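Vidach Hand-Held Gripper Kit

Demonstration recording for two-arm manipulation

Product page | Specifications | Ordering | Support

The Vidach kit is a pair of hand-held grippers for recording manipulation examples without a robot in the room. The operator wears the recorder, holds a gripper in each hand and does the task at a normal working pace. Each recording becomes one episode, with gripper pose, jaw opening and head view stored on a single clock. Episodes can be used to train a policy for any pair of arms that carries the matching Vidach jaws.

The kit is sold to labs and integrators that need a large number of short examples of everyday handling: picking up, sliding, stacking, handing over from left to right. It is not meant for measuring force, and the grippers should not be used for loads over 2 kg.
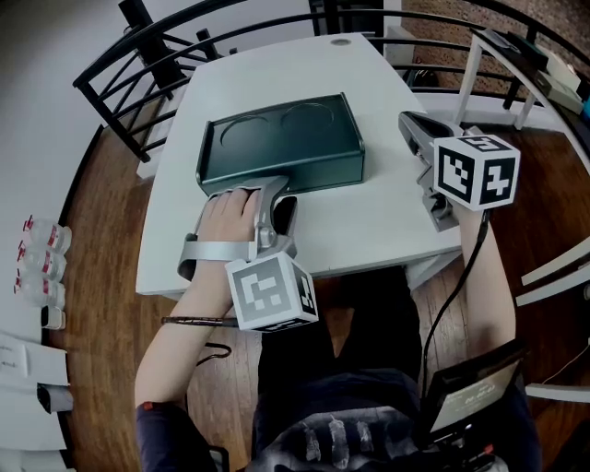
Pose tracking uses printed markers and needs no base stations or wall fixtures. Each gripper carries a white cube with a different black-and-white pattern on each face, so that at least one face stays readable through most wrist angles. Tracking is best when the cubes are kept clear of sleeves and of each other. When one hand works low against an object, as with the left gripper at the near edge of the green tray, the other can wait open above the table until it is needed. Long reaches across the body are the usual cause of lost frames. The software marks these frames in the episode and leaves the decision to keep or discard them to you.

Cables run from the grippers back along the forearms to the recorder. Leave enough slack at the wrist for a full turn of the hand, then fasten the cable with the straps supplied. The chest display shows recording state, battery level and free storage. An operator working alone can start and stop an episode by closing both grippers twice.

Choosing tasks

Flat trays, boxes and cups are good first objects. We suggest recording 100 episodes of one task before adding a second, and changing the start position of the object every few episodes. Customers training on a single tray-moving task have generally wanted 300 episodes before trying it on arms. Bad attempts should be labeled and kept in a separate folder. Some training setups make use of them.

Specifications

Grippers: 2 (left and right), parallel jaws, replaceable pads
Marker cubes: 2, fitted at the factory
Jaw opening: 0 to 100 mm
Head camera: included, with adjustable band
Recorder: worn on the body, with chest display
Storage: removable card, not supplied
Export: Dotidside episode format, or plain video with a pose table

What is in the box

Left gripper, right gripper, head camera and band, recorder with harness, two forearm cables, spare jaw pads, calibration sheet, charger. The matching jaws for robot arms are ordered separately under the name Sosa and come in two mounting patterns. Check the pattern against your arm's flange drawing before ordering.

Calibration

Calibrate at the start of each day and after any drop. Lay the calibration sheet flat on the table, touch each corner with the closed left jaws, then repeat with the right. If a cube has been knocked or a face is scratched, replace the whole cube. Loose faces are not sold.

Ordering and support

Orders placed by December 1, 2018 ship in January. Later orders ship 19 working days after payment. Gotero handles repairs and spare parts. Please have the serial number ready, which is printed inside the handle of each gripper.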